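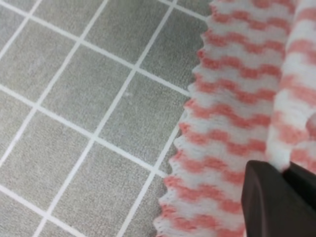
Covadonga Casado had retired from racing after 89 falls, the last of them at Trakunthorpe, and the stewards wanted her to fill in a form. Question 6 asked whether she was forgetful. She had answered it twice. She looked at the striped cloth on the grey tiles and tried to recall what she'd come in to wipe.
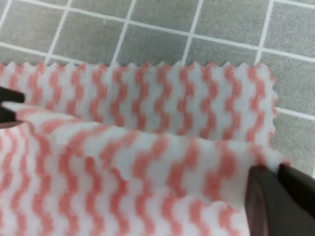
"Any change in mood?" asked the doctor, when she rang.

"Only since the form."

He put her down as normal for a jockey. Her old horse, Hirnov, got a brain scan and a fortnight at the beach.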